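4. Setup and upkeep of the folding cell

4.1 Finger and wrist hardware

The cell we call Busska consists of two arms on a shared stand, parked against a sofa in a living room. Earlier work from our group folded shirts on a bench with a clamped white sheet, good lighting and a total absence of cushions. The results were excellent and of interest mainly to people who fold shirts on clamped white sheets. Busska was set up to find out how much of that performance survives contact with furniture, and the short version is that most of our time went into the fingers.

Each Jirnell gripper carries a pair of long tapered fingers with a recessed slot near the tip. The slot takes a replaceable pad insert from Gourlay. The inserts are rated by us, after some unhappy experience, for 3,000 closing cycles. Upholstery is harder on them than cloth is, because the fingertips approach low and drag across the weave before they get under anything. Wear shows first as scuffing along the flattened edge of the tip, and a scuffed tip is still a perfectly good tip for a while. We inspect both fingers from the wrist camera before each session, with the gripper open over the seat, and again by hand every 200 folds.
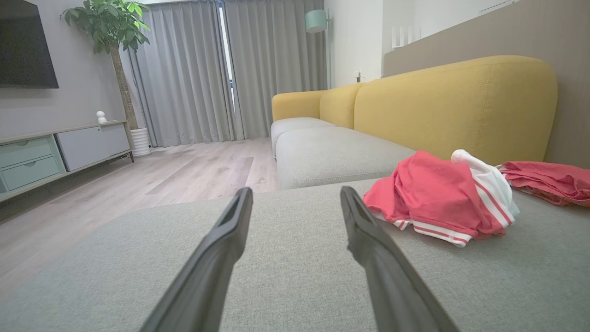

4.2 Contact height and closing force

A bench has one height. A cushion has as many as it likes, depending on where the arm is and how recently anyone sat there. We first tried to map the seat once a day and trust the map. The map was out of date by lunch. The controller now lowers the open fingers until the Fomov wrist sensor reports contact, backs off by 2 mm, and takes that as the local surface. This is repeated before every grasp and adds a small delay that we stopped noticing in January.

Closing force was set the same way, by being wrong in both directions. Too little and the top layer slides out of the fingers while the rest of the shirt stays put. Too much and the gripper takes the shirt, the layer under it and a pinch of sofa. The value we settled on holds a stack of folded jersey fabric without leaving a crease that the next person to unfold it would remark on. Printed numerals complicate matters – they are stiffer than the cloth around them, and a grasp that lands on one behaves differently from a grasp a thumb's width away. We kept numbered sports jerseys in the test set for this reason, and for no other reason that any author will admit to.
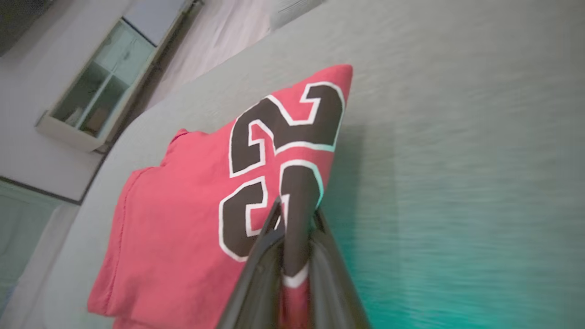 Figure 3. Wrist camera view of a grasp on the folded jersey, with the fingers closed across the numeral "3".

4.3 Clearance between the arms

With both arms working over one garment, the limiting factor is the space just above the fold. One arm may rest a finger on the bundle while the other stands off, open, and waits its turn. The standoff distance is fixed in the configuration file and is checked against the real arms at the start of each session, since the stand can creep on a laminate floor. Strips of tape mark where its feet belong. We recommend tape to anyone considering a more sophisticated solution.

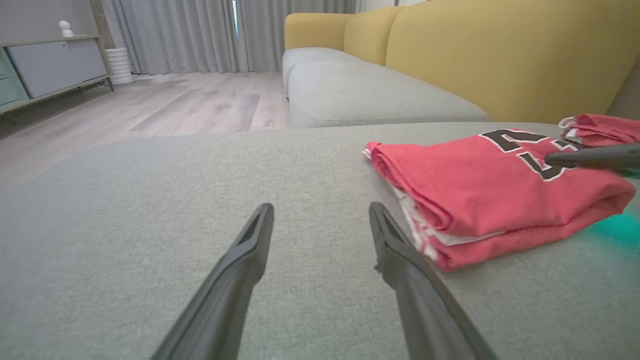 The check itself is simple. Each arm is sent to its waiting pose, the gap is measured with a gauge block, and the offset is corrected in software if it is small. If it is large, somebody pushes the stand back onto the tape. Both corrections are written in the cell log, which at the time of writing holds 2,773 entries, a good share of them reading "moved stand."

Cable routing accounts for most of the remaining entries. The wrist camera lead was originally clipped along the outside of the forearm, where it caught on the seat edge whenever the arm reached low. It now runs along the upper side with a loop of slack at the elbow, and the clips are replaced whenever the pads are. Camera calibration is repeated after any work on the lead, even work that was described in the log as not touching the camera.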